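Automation and Work, Unit 6
Handout: Sorting and kitting cells, and what changes for the people at them
Revised 8/25/20

Read before the seminar. The case is the Hovstead site of Erngate, a supplier of craft and salon kits. Terms in capitals are defined in the glossary at the back of the course pack.

1. Task before automation

Mixed small goods came back from retail in open cartons. An operator emptied a carton on a bench, separated the contents by type, rejected damaged pieces and filled bins for repacking. One operator handled 600 pieces per shift. Pay was by the hour with a piece bonus. Training took 2 days.

2. Task after automation

The Viker cell performs the separation step with two arms working over a shared table. Pieces are spread so that each can be approached by a GRIPPER from above or from the side. Brushes and scissors are the reference goods for this unit. Both are long and thin, but they differ in how they can be held. A brush has one axis and can be gripped at most points on the handle. Scissors have two loops and a pivot, and a poor grip lets them swing or open. Overlapping handles are the main source of failed picks at the site.
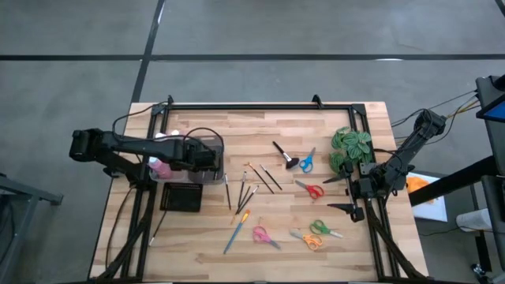 Which part of the operator's job is hardest to hand over to the cell?

Judging condition. Picking up a brush is a motion problem with a fixed goal, while deciding whether its bristles are still fit for sale depends on touch, on the grade of the product and on what the customer accepted last time. At Hovstead this step stayed with people.

3. Changes in job content

Operators now load goods, clear faults and inspect output. Hand sorting takes up 30 percent of the shift and is concentrated in the irregular items, so the average difficulty of what is sorted by hand has gone up. The piece bonus was dropped in October, as output no longer depended on individual pace. Several operators lost income under the new scheme even though the hourly rate rose.

Fault clearing is short and unscheduled. Operators report that it breaks up inspection work. Breaks are harder to take at a chosen time.

4. Comparison site

The Tlapale site kept manual benches and bought better lighting and sloped trays. Volume is lower, some 3000 pieces per week. Error rates for the two sites are in Table 6.2 of the course pack. Note that the sites count errors at different points in the process.

5. For the seminar

Prepare notes on the following.
Who should set the speed of the cell, and on what data?
How should fault clearing be graded in a pay scheme?
Which skills listed in section 1 would be lost if inspection were also automated?

Reading: course pack, chapters 6 and 7. Chapter 8 is optional.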